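Progress report to the Gendari Fund, second period
Prepared by Wing-sze Chiang, Zamley Laundry and Garment Care
12/10/20

I promised in the last report that this one would have less about purchase orders and more about people, so I'll start on the floor and leave the spending until the end.

## Where we are

The folding line has been running on ordinary customer work since September. It handles towels, pillowcases and plain T-shirts, and it does them well! Ming-te Tang, who runs the evening shift, was the most doubtful of any of us when the application went in, and he is now the one asking when the second arm can be moved over from the test bay. On flat items the line keeps up with two experienced folders. Jumpers, hooded tops and anything with a lining still go to the hand tables, and I expect that to be true for a good while yet.

The change people mention first is their shoulders. Before the line came in, everyone at the hand tables did a full shift of reaching, shaking out and stacking. Now each person does half a shift there and spends the other half on checking, repairs or loading the line. Duangjai Tanasarn has kept the aches and strains book for years, and she tells me there were seven entries in this period against 20 in the one before. We changed the table heights in the same period, so I can't give the machine all the credit, but I'm delighted with the figure all the same.

## Teaching the harder garments

This is the part I enjoy most. Gandham, who built the line, need a great many examples of people picking up soft things before the arms can be trusted with them. So our own staff do the showing, using hand-held grippers with the same kind of jaws as the arms. Twelve members of staff have been trained on them so far, all on paid time, and the sessions count towards their grade in the same way as the pressing certificate does.

We spent the first weeks on a clear table with one garment at a time, and the arms learned to be very good at a clear table with one garment at a time. Védís Vigfúsdóttir pointed out that our home collection customers don't live like that. The service that tidies and folds in people's homes deals with beds and chairs with clothes lying all over them, dark things on top of pale things, sleeves underneath. The sessions were widened to match, and dark knitwear on patterned bedding has become a subject in its own right. Getting hold of one layer of black cloth and leaving the one under it is a real skill, and it's been lovely to see people who have done it for years without a second thought being asked to explain how.

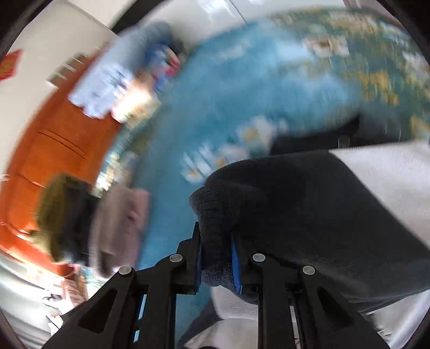 Will the arms be sent out to customers' homes?

Staff will go on doing the home visits for the whole of the grant, and what we learn from them is used to improve the line in the building. If Gandham ever proposed anything else we would come back to the Fund, and to the staff meeting, before agreeing to it.

## Jobs and hours

No post has been lost, and none is planned to go. Two people who left for their own reasons were replaced, one of them by a line minder, a job that didn't exist here a year ago. Contracted hours are the same as before.

There are grumbles, and you should hear them. The line is loud at start-up. The half-and-half rota suits the day shift better than the evening one, where people liked choosing their own table and their own company. Gholamreza Mahmoudi has been collecting comments - 40 slips so far - and the commonest request is for the rota to go up earlier. We've moved it from one week ahead to two. The noise is harder to fix, but Gandham are fitting a new cover to the compressor.

## Money

Spending is on budget apart from training, which is over. We put more people through the gripper sessions than we'd planned and I would do the same again. The difference has come out of the contingency line, and the Hassanpour invoice for the new tables is lower than quoted, so the total is unchanged.

## Next period

- Move the second arm out of the test bay and on to the evening shift
- Try the line on thin cardigans, with a person checking every piece
- Train another group on the grippers, taking evening staff first
- Report back on the compressor cover

Duangjai would be glad to show anyone from the Fund round, and the evening shift is the better one to see. Please give us a few days' notice so she can swap her hours.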